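Pollham Community Kitchen
Call for participants: the Tuesday-free supper table, starting in September

We are looking for people to cook, eat and talk with us from September until the spring, and if you have ever found yourself standing at the stove at six in the evening wondering who on earth you are cooking for, we would very much like to hear from you.

A little history first, as many of you reading will be new to Pollham. The kitchen began as a soup lunch in the back room of the old chapel on Bastos Lane, with one large pan and a great many odd spoons. It has grown a good deal. Last year we served 2,077 meals, most of them to people who live within walking distance, and we are rather proud of that figure (Mortimer keeps the book, and he does not round up). What we have never managed is a regular evening where the people eating are also the people cooking, and where the recipes come from the homes of whoever happens to be in the room. The supper table is our attempt at it.

What we are asking you to do

Each supper is cooked by a small group of participants, with one of our regular cooks on hand to help with the ovens and the quantities. You choose the dish between you. It might be your grandmother's dumplings, or a lentil stew you learned from a flatmate, or the fish pie you have made every winter for thirty years and could make in your sleep. We will buy the ingredients. You bring the know-how, and an apron if you have one you like.

After cooking, everybody sits down together. We do mean everybody, and we do mean sitting down. One of the troubles with feeding people is that the cooks end up eating cold leftovers over the sink, and we would like to put a stop to that here. The meal is served in small bowls down the middle of the table so that you can try a bit of everything and go back for what you liked.

You would be joining us for one evening a fortnight, from half past four until eight. The first hour and a half is for chopping and cooking, then we eat, and then there is the washing up, for which there is always a rota and usually some singing. If you can't manage the early start, say so when you write, as it is quite all right to arrive at half past five and make yourself useful with the laying of tables.

Who we would like to hear from

Anyone over eighteen who lives in Pollham, Flurnville or the villages along the Trorside bus route. You don't need to be a good cook. Quite a few of the people who have already put their names down say they can do toast and not much else, and they will be every bit as welcome as the ones who make their own pastry. We would be especially glad of people who are new to the area, people who live alone, and people who speak a language other than English at home, because the recipe book (more on that in a moment) will be a much duller thing without you.

You do need to be happy working alongside others in a fairly cramped space, and you need to be able to commit to most of the evenings up to Christmas. Things come up, children get colds, trains are late — we know all that. But the groups are small and a missing pair of hands is felt.

What you will get from it

A good supper, to begin with. We also pay for your basic food hygiene certificate, which you can take away and use elsewhere, and we refund bus fares if you hand in your tickets at the end of the evening. There is a one-off welcome payment of £105 to each participant in the first group, paid once you have been to your fourth supper, thanks to a small grant that came through in the summer.

Bowls and tableware

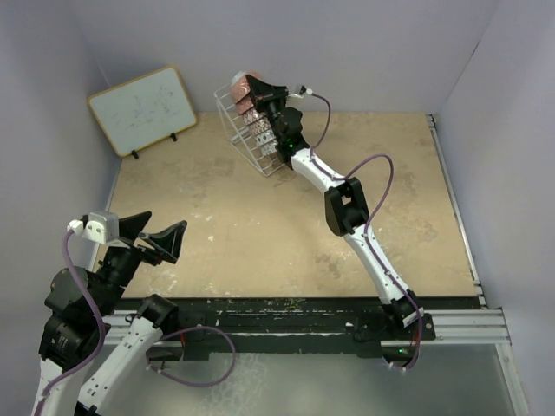
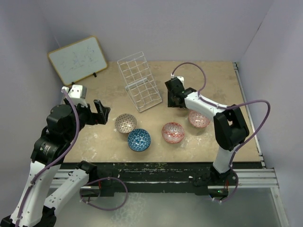 Do I have to bring my own bowls or plates?
There is no need, as the kitchen lays the whole table, though you are welcome to bring a serving dish from home if your recipe looks better in it.

The recipe book

Alongside the suppers, Yolotzin Ponce will be gathering the recipes into a book. She ran the bread mornings at Flurnville for several years and has a gift for getting people to admit how much butter they really put in. She will sit down with each of you for half an hour or so at some point in the autumn and write down your dish in your own words, with whatever story goes with it. If you would rather your recipe went in without your name, or stayed out of the book altogether, you only have to tell her.

We have money to print 400 copies. Every participant will get two, and the rest will be sold from the counter and at the Trorside spring fair, with the takings going straight back into the ingredients fund. The fund stands at £600 just now, and it has to last.

Allergies, access and other practical matters

The chapel has a ramp at the side door and a toilet with level access on the same floor. The kitchen itself has one lower worktop, which is good for anybody who prefers to sit while they chop. Please tell us about allergies when you apply, however small they may seem to you. We cook without nuts at all times, and there will be a dish without meat at every supper. Pork and alcohol are kept out of the shared dishes too, so that more of us can eat from the same bowls.

Children are welcome at the table from six o'clock, when the cooking is over, but we can't have them in the kitchen while the ovens are on. There is a corner with books and a rug, and one of us will be keeping half an eye on it.

How to put your name down

Write us a few lines, by letter or by the form on this website, telling us who you are, where you live and one thing you like to eat. It needn't be long. If writing isn't your favourite pastime, call in at the chapel any weekday lunchtime before two and ask for Mortimer Okafor, who will take down your details over a cup of tea and may well try to give you some marrow from his allotment. You are under no obligation to accept the marrow.

We will reply to everyone. If the first group fills up, and we rather hope it will, we will keep your name for the one that starts after Christmas, and you would be very welcome at the lunches in the meantime. Before the first supper there will be a get-together in the chapel with soup and bread, so that you can see the kitchen, meet the others and start arguing about what to cook.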